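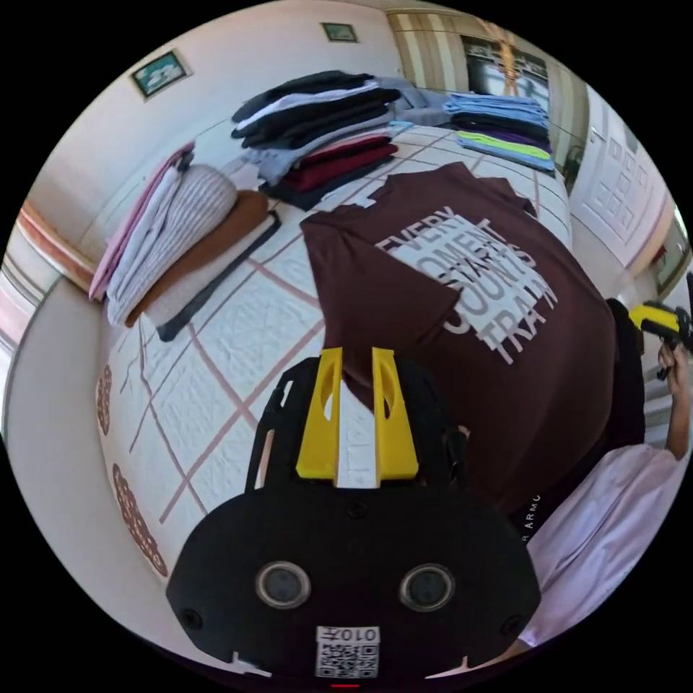

Page last changed: March, by Nele Visser

One Bedroom, 147 Garments: What We Learned About Folding and Storing Clothes
Student project report, Home and Textiles course, Flekatholm
Project group: Genowefa Ostrowski, Natnael Nigatu, Nele Visser

Why we picked this

All three of us live in small rooms, and all three of us had the same chair with the same heap of clothes on it. When the course asked for a project on "a household task you could do better," we had our subject before the end of the first class! We wanted to know which way of folding keeps a shared bedroom in order, and whether people stick with it once the novelty wears off.

What we did

We borrowed Genowefa's family bedroom and sorted everything in it. The final list came to 147 garments for 2 people, not counting socks and underwear, which we left out after a long argument. Every item went onto the bed first. We can really recommend working on a quilted bedspread with a grid of lines, because you can line up a hem with one of the lines and see right away if your fold is crooked.

We tried two folds. The first was the flat fold everybody learns at home, stacked in piles. The second we called the Rerham fold, after the street where Natnael's aunt taught it to him. You lay the shirt face up, bring both sides in to the middle, fold the bottom up to the neckline and then fold once more so the piece can stand on its own edge.

T-shirts with big prints

Printed T-shirts turned out to be the most interesting part. A large chest print makes the fabric stiffer in the middle than at the sides, so the shirt wants to spring open again. Our dark maroon one with white lettering all over the chest was the hardest of the bunch, and we folded it so many times that we can all recite the parts of the slogan you can still read. What helped was putting the side folds just outside the print and smoothing from the neck down with the flat of the hand. Plain shirts needed none of this.

Hanging or folding?

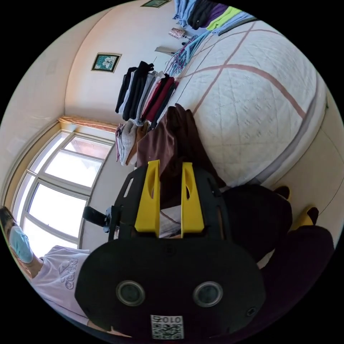 Hanging space was our second question, and we had underestimated it. A rail looks like the lazy solution, but it saves a lot of time on mornings when you are late. The trouble starts when everything ends up on it. With black, white, gray and dark red clothes bunched together on one rail, and more folded things stacked underneath, you have to push half of it aside to reach one shirt. We ended up with a simple rule: anything that creases badly hangs, anything knitted gets folded, and T-shirts are folded unless they are worn every week.

Nele also tested whether sorting by color or by type made clothes easier to find. Type won for her, color won for Natnael, and Genowefa said she finds things by remembering where she dropped them. We are reporting all three results – it was a small group.

Building the piles

For the flat fold we learned that a stack should start with the heaviest or darkest pieces and end with whatever you wear most. Sweaters are fine in the middle of a stack as long as nothing slippery lies right under them. We kept our piles to 8 pieces, since taller ones leaned over when we carried them to the wardrobe. Dark clothes got a stack of their own, which also made the laundry easier to sort later.

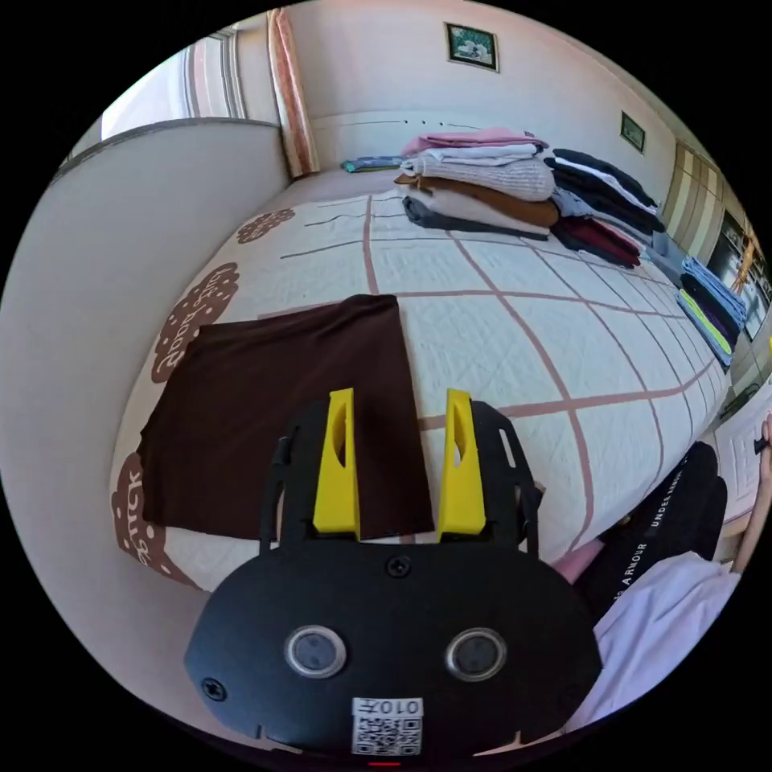
Hauke Wegener wrote to us after reading the draft that he would never mix knits and cottons in one stack, that his sweaters always pick up lint that way, and that we should try a separate shelf before we hand in the final version. We did try it, and he has a point about the lint! The separate shelf takes up space we didn't have, though, so we went back to mixed stacks and put the sweaters near the top.

What we would do next

We would like to repeat this with children's clothes, where the pieces are so small that the Rerham fold falls over. We also want to check the wardrobe again after a month without touching it ourselves. Genowefa has promised not to tidy up before we come.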